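Home Features Food & Home Outdoors Archive Subscribe

The Long Way Back to Mending

January 2022
By the Features Desk

My grandmother kept her darning in a cookie tin, and I suspect yours did too, or somebody's down the street. For years I thought of that tin as a thing of the past, right up until I moved to Demcombe and found a whole town (well, all 2,711 of us) that seems to own one.

It started with the mill. Zuris made work coats here for 52 years, good heavy ones with deep pockets, and when the doors closed people simply went on wearing them. Elbows gave out. Linings went. And so folks began meeting in the old Mandagi bakery on winter evenings to sit by the ovens and patch, and they have been at it ever since, with a pot of soup going and far more talk than sewing!

I brought a sweater my first night and was told, very kindly, that I had been washing it wrong all its life. Then a woman two chairs over showed me how to weave a darn: long stitches one way, then over and under the other, never pulling tight. Mine came out like a waffle. I wore it to the grocery store anyway and got three compliments.

What I love most is how far the talk wanders. One evening it was sails, another it was saddles, and once we spent the better part of an hour on the different needles of the world, the straight ones and the bent ones, the upholsterer's and the surgeon's, and which of them you could use on a canvas tent.

Last July the group held its swap day on the green, with 500 spools of thread laid out on trestle tables and a Skurnex treadle machine that children lined up to pedal. I came home with a jar of buttons and a coat missing both cuffs. I've finished the left one.

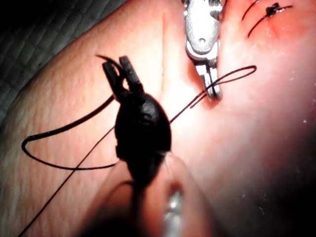 A curved suture needle, held fast.

Contact us | Copyright Demcombe Features | Back to top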